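Workshop Forum > Builds > Arms and Manipulators
Thread: Cable routing and finger pads on a small two-finger gripper

limville_shop
Dec 10, 2024
Second arm on the shared bench, third revision of the gripper. Task is toy food: pick pieces out of two trays, stack a sandwich on a plate. Cable runs outside the arm in a service loop. Two questions. Does the loop need a strain relief at the wrist, and are bare fingers worth keeping for thin parts? The log stands at 2,663 grasp attempts, 741 of them failures. Most failures are the cheese.

torquecurve
Strain relief, yes. Clamp on both sides of the last joint and leave slack between. What are you using for the wrist bearing?

limville_shop
Kuhlmann crossed roller, secondhand. No measurable play.

nirkley_dave
Failure rate looks like a perception problem to me. Clear trays are bad for depth. Swap them for opaque ones and run it again before touching the fingers.

limville_shop
No depth sensor in the loop. Color only, one fixed view and one at the wrist. Both views of the current bench layout, fixed first:
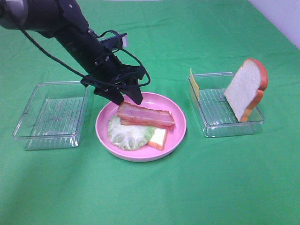
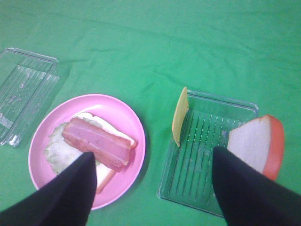

Trays stay for now. Changing them would invalidate the July runs. The cheese fails at closure: the approach is fine, one finger touches early, and the slice rotates before the other finger arrives. Bread fails less because it compresses.

nirkley_dave
Early contact on one side is a centering error. That comes from the image. I still say trays.

torquecurve
Or it comes from the linkage. Close the gripper on a feeler gauge held in a fixed block and see which finger lands first. If it is the same one every time, the camera has nothing to do with it.

limville_shop
Ran it. Same finger 19 times out of 19. Offset is less than a millimeter but constant.

torquecurve
Then shim it. Check the horn screw first. Mine backed out and gave the same symptom.

Darragh Ó Ceallaigh
Disagree with the shim. You will fix it at one opening width and make it worse at another, unless the linkage is a true parallel one. Measure at 2 widths before you cut anything. For pads, thin silicone on the inner faces only. Keep it off the tips or they will drag on cloth when you reach low.

nirkley_dave
Fair enough on the linkage. I would still like to see one opaque run.

limville_shop
Horn screw was tight. Offset changes with width, so no shim. Reprinting the left link with a reamed pivot in place of the press fit. Has anyone used the Curker pad sheet? The adhesive is rated for ABS and my fingers are PETG.

Darragh Ó Ceallaigh
Used it on PETG. Scuff with 400 grit, wipe with alcohol, clamp overnight. Unscuffed, it peeled at the edge within a day.

limville_shop
Ordered. Will post the closure numbers with the new link before the pads go on, so the two changes stay separate.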